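Wodstead House Residents' Association
Minutes of the laundry room meeting, 18/04/2021
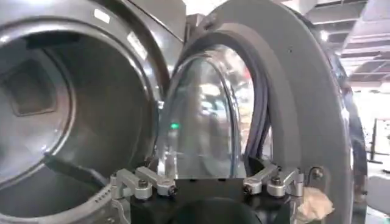
A resident from the Sindska side asked why the big machine could not be kept for bedding and towels only, as the small ones cope well enough with shirts and everyday things. The chair replied that this had been tried before and people had ignored the notice. It was left for item 3.

1. Minutes of the last meeting
Agreed without changes. The flat number given for the leaking tap should have read 12. Corrected on the file copy.

2. Matters arising
The shelf over the folding table has been put back up. The second drying rack is still missing a foot and should not be loaded on the window side. The key to the powder cupboard is now kept on the hook inside the meter cupboard.

3. Use of the large front loader
Several flats reported finding other people's washing left behind, mostly socks and cords or belts from dressing gowns. Long items such as straps, scarves and apron ties are to go in a wash bag or be tied together first. Users should look round the inside of the door and the rubber before shutting it, and again when unloading.
The proposal to keep the machine for bedding and towels was put to the meeting and lost. It was agreed instead that bedding has first call on it before noon.
The door is to be left open after the last wash of the day. There was some disagreement on this, as one flat finds it in the way when coming through with a basket. Open it is, for the time being.

4. Repairs
Dhillon have quoted £196 for a new pump and fitting on the small machine nearest the sink. This was accepted. They can come in the first week of May. The machine is to stay out of use until then, and the tape across it should not be removed.
Dhillon also advised less powder. One scoop is plenty for a full load.

5. Money
The laundry fund stands at £602 before the repair. The charge per wash stays as it is. Tokens will again be sold in packs of 20, and single tokens will no longer be available from the office.

6. Powder and supplies
The Badska powder bought last time leaves white marks on dark clothes at low temperatures. The remaining boxes will be used up on whites and not replaced. Flats may bring their own liquid. Fabric softener is not to be poured straight into the drum.

7. Any other business
The lint bin is to be emptied by whoever fills it. The window sticks and will be planed when the weather is drier. A request for a clock was agreed, cost to come out of the fund.
A grey pillowcase and a child's cardigan are in the lost property box. Anything not claimed by the next meeting goes to the charity shop.

Next meeting in May, date to be put on the noticeboard by the post boxes.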